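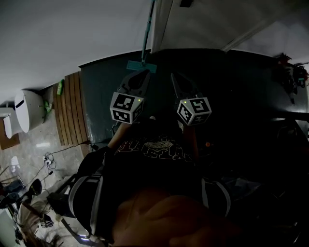
How to Set Up a Soundbar With the TV You Already Own

Flat TVs are wonderful to look at and pretty awful to listen to. If you keep nudging the volume up for dialogue and diving for the remote when the music kicks in, a soundbar will make you very happy, and hooking one up is an easy evening job! I've done it in three different apartments now and I still get a kick out of that first movie.

What you need

The soundbar, its power cord, an HDMI cable and a tape measure. Check the back of your TV for an HDMI port labeled ARC or eARC. If there isn't one, look for a small square optical port, which works fine too (you'll just need an optical cable).

Step 1. Measure first

My TV stand is 63 inches wide and the bar is 35, so I had space to spare. The number people forget is the height. Measure from the tabletop to the bottom edge of the screen, and make sure the bar won't block the remote sensor.

Step 2. Place the bar

Center it under the screen and slide it right up to the front edge of the stand. If it sits too far back, the sound bounces off the wood and voices get muddy. Keep it out of closed cabinets.

Step 3. Connect it

Turn everything off. Plug one end of the HDMI cable into the ARC port on the TV and the other into the port on the bar marked HDMI OUT or TV. Yes, OUT! That label trips up almost everybody, me included.

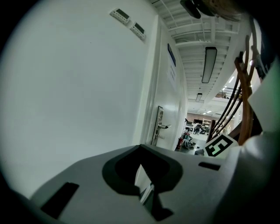 Push both plugs in until they're snug, then power on the TV and the bar.

Step 4. Change the TV settings

Open the sound menu and switch the output from TV speakers to HDMI ARC, or to optical if that's what you used. Then find the HDMI control setting and turn it on - every brand calls it something different, so poke around a little. Now your TV remote should run the volume on the bar.

Step 5. Fix the lips

If the voices don't match the mouths, look for audio delay or lip sync. It's measured in milliseconds, and 1000 of those make a second, so go in small steps. I put on a news anchor and move it 5 at a time until it looks right.

Still no sound?

Unplug both devices from the wall, wait a minute and plug them back in, TV first. Then try another HDMI cable. My friend Teresa Vieira spent a whole Sunday in the menus before she swapped out an old cable, and the bar came right on - she's been rewatching all her concert movies ever since!

Posted by Ebise Ayele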